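Community Help > Fitness and Training > Working with a trainer

Moving away partway through a block of personal training sessions

Posted by tealeaf_runner
24 Mar 2025

I bought a block of sessions with a personal trainer at a small gym in Altley and I still have a good number left. My job is moving me to Dorport in May. It's too far to drive back for a one-hour session, so I need to work out what to do with the ones I've paid for.

The agreement I signed says sessions are "non-refundable but may be transferred at the gym's discretion." I paid $2000 up front, and by my math $761 of that is still unused. My trainer has been good about it and offered to finish the block over video, but the gym owner hasn't answered my email yet.

I have a few things I'd like to sort out. Is it normal to ask for a refund when the reason is a move? Does video training work for someone who mostly lifts? I have a sore left shoulder that my trainer has been working around for months, and I don't want to lose that progress. And if I start with a new trainer, what should I bring so we aren't starting from zero?

I have dumbbells and a bench at home but no rack. My goals are the same as when I started: get stronger, keep the shoulder calm, and be able to run a 10K without my knees complaining for a week.
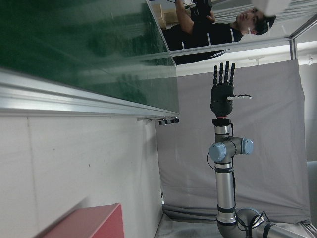
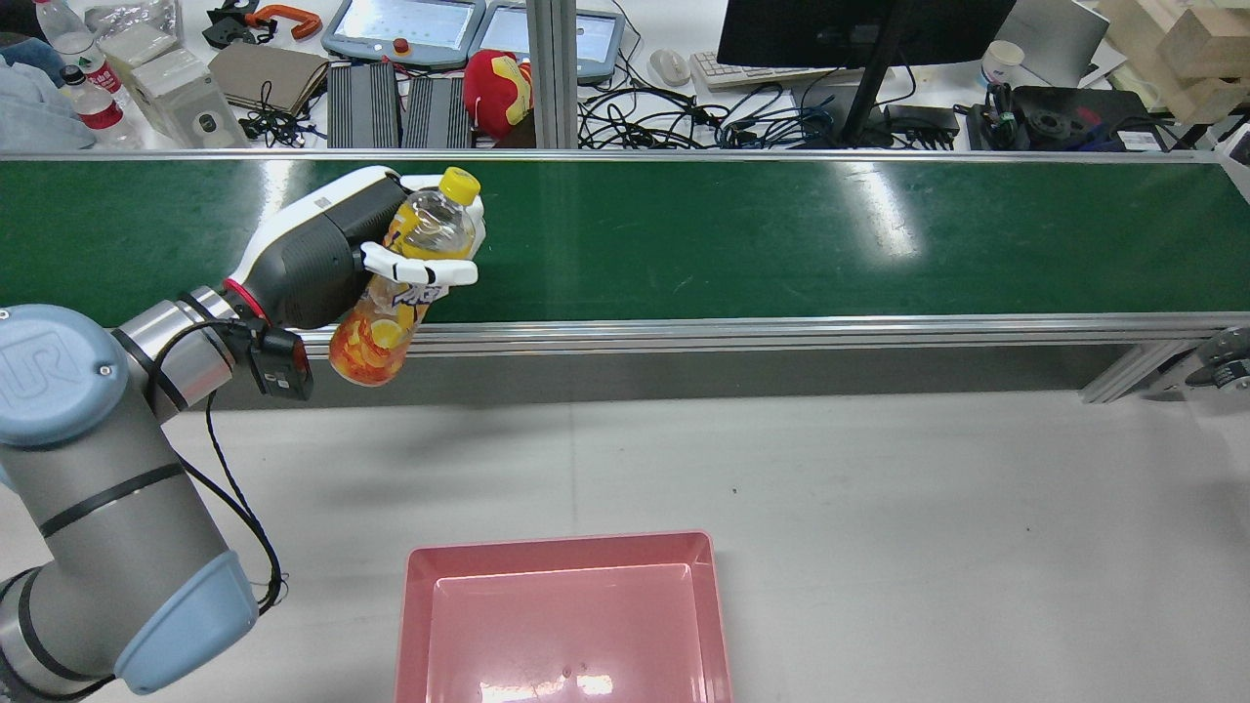
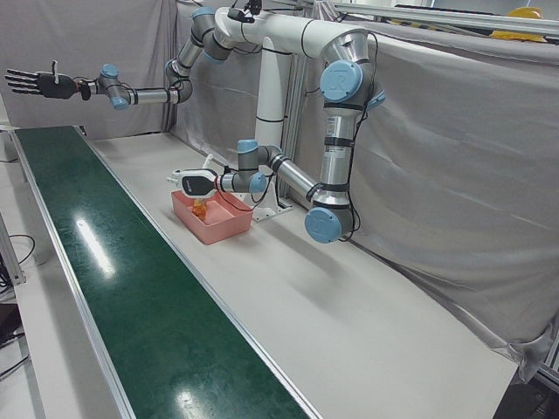
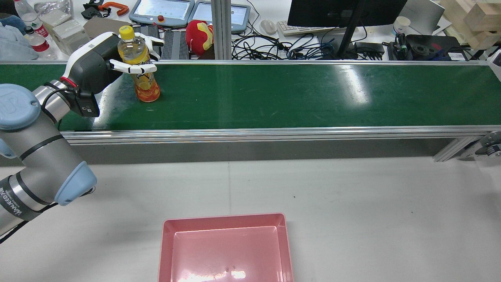

4 min read

Shota Morikawa

I trained clients in person for a long time and now do about half of it remotely, so I'll take your points in order.

Refund first. Asking is normal. Plenty of gyms will make an exception for a move even when the paperwork says non-refundable, but they usually want proof. A letter from your employer or a new lease is enough. Write to the owner again, keep it short, and put the number of unused sessions and the dollar amount in the first line. Ask for a reply by a certain date. If the answer is no, ask whether you can transfer the sessions to another member. "At the gym's discretion" leaves them room to say yes. Depending on your state, there may also be a law that lets you cancel a gym contract if you move a certain distance away. Whether it covers personal training varies, so look it up on your state attorney general's site before you push that point.

Video training works fine for dumbbell lifting if two things are in place. The trainer has to be able to see you from the side, head to feet, and you have to already know the basic movements. It sounds like you do. It works less well for anything new or heavy, and it is not great for a shoulder that needs hands-on checking. I would use a few of the remaining sessions in person before you leave, and have your trainer teach you the home versions of what you do now — one-arm rows, floor presses, split squats, carries. Then use video for check-ins every other week. That stretches out what you have left.

For a new trainer, bring these on paper:

Your last eight weeks of workouts with weights and reps
Which movements bother the shoulder, and at what angle
What you have tried for it that helped
Any notes from a doctor or physical therapist
Your running log, even if it's rough

Ask your current trainer to write half a page on you as well. Most will do it. It saves the new person several sessions of guessing.

One more thing on the knees. Don't change trainer, gym, running route and shoes all in the same month. If something starts hurting you won't know what did it.

El-Sayed

I did this last year, going the other way. The gym said no refund and then gave me one when I went in and talked to the owner face to face. Email got me nothing. Take a copy of the agreement with you.

I tried video for a while and quit. My apartment was too small and I kept moving my phone around. Your results may be better if you have a spare room. I ended up with a new trainer and the first month was slow because she wanted to test everything herself, old notes or not. That annoyed me then but I think she was right. She found that my hips were the problem and my old trainer had been treating it as a back thing.

When you visit gyms, ask for a trial session before you buy a block. Buy the smallest block they have, even if the price per session is higher.

stinano202

Check how you paid. If it was a credit card, the card company might help if the gym stops answering altogether. I don't think they'll do much if the gym is still offering you the sessions and you just can't get there.

Also check the expiration date on the block. Mine ran out after six months and I didn't notice until I had three left. They gave me one back.

tealeaf_runner

Thanks, all. I looked and mine do expire, but not until the fall, so there's time. I'm going in to see the owner this week with my offer letter from work. I've also asked my trainer to spend our next two sessions on the floor press and the rows, and she said she'd write up the shoulder notes.

If anyone knows a trainer in Dorport who is used to working with runners, please send me a message.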